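Project report: a block sorting table in a shared workshop

Authors: Filipa Mendes and Cristóvão Caldeira
Supervisor: Idun Magnusson
Course: Practical Automation, spring term

1. Background

Our task in this course was to take a robot that already exists and give it one useful job, with a work area that we build ourselves. We chose sorting of small plastic blocks by color and by shape. We did the building in the shared workshop Sollevard, where members can rent a corner and use the saws and the printers in the evening. The arm belongs to the workshop and other members use it also, so one condition from the beginning was that our table parts can be removed and put back without new measuring.

We called the project Govumel. The name has no meaning, it was the name of the folder and it stayed.

2. What we wanted to find out

The main question was if a simple pushing movement is enough for sorting. Most groups before us used a gripper that closes around the part. We wanted to use one finger only, which comes down beside a block and pushes it over the surface to its group. It is cheaper and there is less to adjust, but the block can turn while it moves, and it can also meet another block on the way.

A second question was about the position of the work surface. If the camera and the arm do not agree where the surface is, the finger comes down in the wrong place. For this we put a printed marker beside the board and used it as a fixed point.

3. The work surface

The base is blue perforated pegboard, bolted down. At first we pushed the blocks directly on it, and this did not work well. The small blocks caught with their edges in the holes, and the heart turned around almost every time. Ademir Barbosa, who looks after the wood shop, gave us an offcut of maple board and showed us how to sand it along the grain. We finished it with fine paper and no oil, because oil made the test piece sticky.

The board is fixed at the front by two bolts that go into the pegboard holes. With this it cannot walk towards the operator when the finger pushes. At the back we have no bolt, and in the next version we would like to have one.

4. The blocks

We printed the blocks in red, green, blue and yellow. There is one file for each shape and we changed only the filament. The top layer has lines from the printing, and we left these as they are. The underside was more important to us. Some blocks had a small lip from the first layer and did not slide straight, so we cut it away with a knife and rubbed the block on sandpaper which was lying flat on glass.

The green cylinder was the easiest block to push in our tests. The stars were the hardest. If the finger touches between two points, the star follows nicely, but if it touches on a point, the star rotates and goes away to the side.

5. Layout during the tests

For the pushing tests we used eight blocks, divided in two parts of the board. The tight group is the difficult case for the software, as the blocks touch each other and their outlines join together.

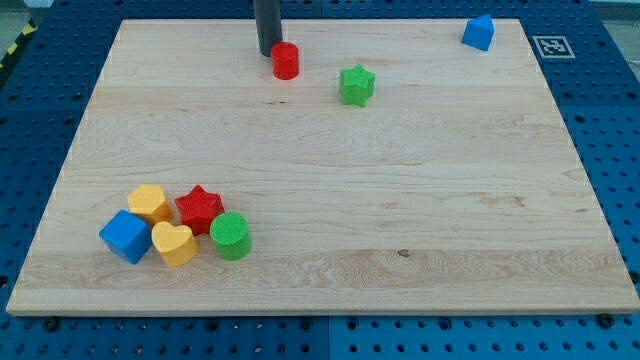
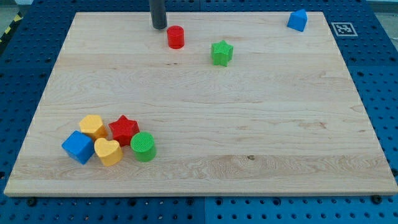

Figures 1 and 2. The board with three separate blocks in the far half and the group of five at the near left. The finger is at the top center and the marker is beyond the far right corner.

6. Software

The program is written in Python and has three steps. It finds the marker, it finds the blocks by color, and then it plans a push in a straight line. Color alone cannot separate two blocks of the same color that touch, so in this case we look also at the outline. Cristóvão wrote this part two times. The first version was too slow for the old computer in our corner.

To tune the color limits we recorded 3,264 pictures with different light in the workshop. This was more than we needed. Many of them are almost equal, and with a better plan we could have saved one week of work.

7. Results

We made 60 pushes with single blocks that stood free. In 37 of them the block stopped inside the target area. We had hoped for a higher number. Most of the failures were with the stars and the heart - they rotated and left the finger before the end of the line. The cube was also lost a few times when the finger started too near to its corner.

Pulling one block out of the tight group worked only when the block was on the outside. We did not count these tests in the same table, as we changed the speed between them and the comparison would not be fair.

The marker worked well after we fixed it properly. In the first days it was held with tape at one corner, and Valter Neves moved it with his sleeve when he cleaned the bench. We lost an evening looking for an error in the code.

8. What we would change

The finger should have a soft cover. Smooth on smooth gives very little hold, and we believe a thin rubber sleeve would help with the stars. We bought one from a bicycle shop but it was too wide.

We would also make the push in short parts, with a new look from the camera after each part. Now the arm makes the complete line without checking, and if the block is lost in the beginning, the finger continues alone.

The board will stay at Sollevard in the rack beside the laser cutter. The files for the blocks and the program are on the workshop computer in the folder Govumel, and Filipa can give the password for it.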